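How to Light a White Room in Kornero

White and pale gray interiors are harder to render than dark ones. Light bounces off every wall, shadows fill in, and objects close to the wall color tend to disappear. This tutorial covers the setup I use for small, bright rooms. It assumes you have a finished model with clean geometry and know your way around the Scene and Lights panels. The steps were written for Kornero with the Prasach render engine, but most of them carry over to other programs.

Before you start

Save a copy of your file and delete every light in it, including the default sun. Hide anything you imported only for scale. Open the Units panel and check that the room is the right size. Light falls off with distance, so a room modeled ten times too big will look dim no matter what you do later.

Set the view transform to Neutral. The Vivid setting adds contrast, which looks nice at first and then hides the problems you need to see.

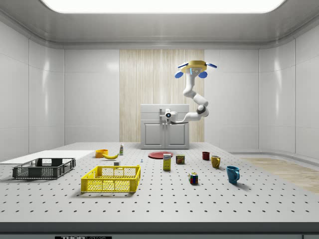
Step 1: Pull the whites down

Pure white does not exist in paint, and it should not exist in your materials. Select the wall material and set its brightness to 88 percent. Do the same for ceilings and doors, then go a few points lower for furniture so it separates from the wall behind it.

If everything in the room shares one white material, split it now. Right-click the material, choose Make Unique, and name each copy for the thing it covers. It is dull work, but you will want to adjust these one at a time.

Step 2: Add one ceiling light

Start with a single area light. Make it a rectangle, place it just under the ceiling, and point it straight down. A wide light gives soft shadows and a narrow one gives hard shadows. I usually begin with a panel that covers a third of the ceiling and adjust from there.

Render a small test at low quality. You are only checking two things: that the floor is brighter than the ceiling, and that you can see a shadow under each object. If there is no shadow at all, the light is too wide or your bounce count is too high.

Step 3: Set the bounces

In Prasach the bounce count is under Render > Paths. The default is 27, which is more than a white room needs. Drop it to 18. The corners will get slightly darker, and that is what makes them read as corners. Going much lower leaves muddy patches where the walls meet the ceiling.

Step 4: Check gray against gray

Put the camera close to a pale object with another pale surface behind it. Turn off every material color so the view is only light and shade. You should still be able to follow the edge of the object all the way around. If you lose it, try these in order:

Move the ceiling light a little to one side.
Lower the brightness of the surface behind.
Turn on Contact Shade and set it to Low.

Contact Shade darkens the thin area where one surface sits near another. It is easy to overdo. At High, everything looks as if it has been traced with a pencil.

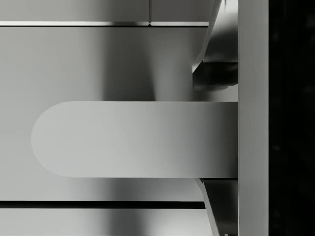
Pale gray in front of gray, with a soft darker outline around the curved tip.

Step 5: Give the walls something to do

A flat white wall with no variation looks unfinished. Add a little roughness variation to the wall material so reflections break up softly along the surface. If the walls are made of panels, keep the seams shallow and bevel their edges. A seam with a perfectly sharp edge will flicker in animation.

One warmer surface helps too. Wood grain, fabric or cork all work, as long as it stays light. Put it behind the object you want people to look at, and turn its saturation down further than seems right.

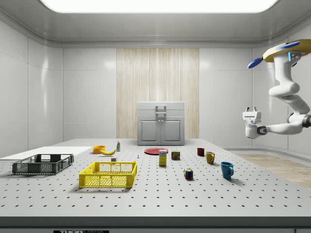 Keep an eye on the texture scale when you do this. Most wood textures that come with Kornero are sized for floors, and on a tall upright surface the grain looks far too large. Scale the texture down until it looks believable next to a door handle. Amado Navarro has a free set of light wood textures in the Ikden library that are already sized for furniture, and I use those when I can.

Step 6: Final render

Set the samples to 3,000 and leave the denoiser at half strength. White walls show denoiser smears more than any other surface, particularly near the floor. If you still see blotches, raise the samples before you touch the denoiser.

Save as a 16-bit file. An 8-bit file will show bands across the soft parts of the wall as soon as you change the exposure.

Common problems

The whole picture looks blue. Check the color temperature of the ceiling light. New lights in Kornero start out quite cool.

Bright specks on metal parts. Turn on Clamp Highlights and start with a high value. Work down slowly – a low value will dull the handles and hinges.

Light leaking in along the ceiling. Your walls have no thickness. Add some, or put a simple box around the outside of the room.

Thanks to Milagros Espiritu for pointing out that Contact Shade has moved in the August update. It is now under Render > Surface.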